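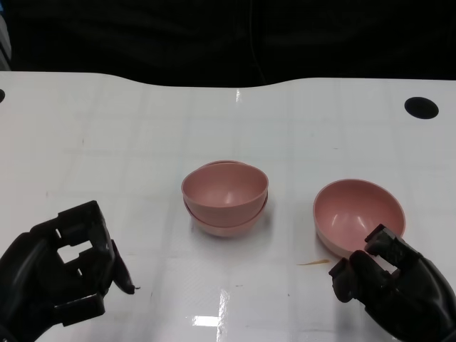

October 23, 2023

The dough calendar is finished for the year, so these are the notes on cold proofing I promised in May. The question was narrow: how long can a plain white dough sit in the refrigerator before the crust and crumb get worse instead of better?

Method first. One batch of dough per week, divided into 4 pieces of equal weight. Flour was the Plevach bread flour in the brown bag, all from the same lot. Water at 68 percent, salt at 2 percent, and a small pinch of dry yeast. The pieces went into the refrigerator together and came out at 12, 24, 48 and 72 hours. The oven was the old Piltier with the stone on the middle rack. I checked the internal temperature of every loaf with a probe and pulled it at 207 F.

The 12 hour loaves were fine and dull. The crust was pale even with the same bake time, and the crumb was tight near the bottom. At 24 hours the color improved and small blisters showed up on the top. The 48 hour loaves were the best in all but one week. They had the most color, an open but even crumb, and a mild sour taste that did not bother anyone at the table.

At 72 hours results got scattered. Some loaves held their shape, others spread as soon as they left the basket. Spread was worse in warm weeks, which points at the refrigerator. Mine is set to 38 F, but a thermometer left on the top shelf for a weekend read as high as 44 F. The lower shelf stayed within two degrees of the setting. From week 9 on I used only the lower shelf and the 72 hour loaves improved, though not enough to beat the 48 hour ones.

I also tried half the yeast for the long proof. It slowed the first day and made little difference by the third.

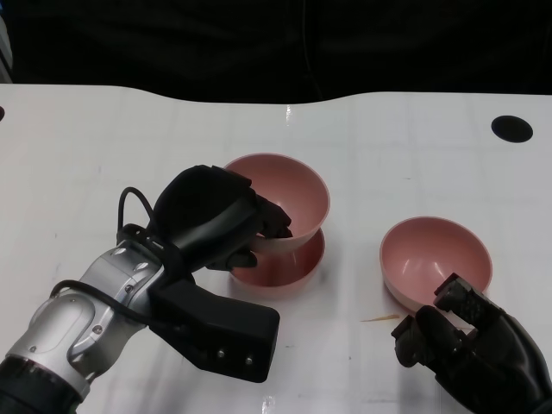

Holovko wrote in to say that the shelf is a smaller problem than the temperature of the dough going in, and that a piece put away at 78 F will keep rising for hours whatever the dial says. Fair point. I did not log dough temperature before chilling, only room temperature, and the two are not the same after ten minutes in a mixer.

Next round: same flour, lower shelf only, dough at 72 F going in, proofs of 36, 48 and 60 hours. I need to buy a second probe before starting.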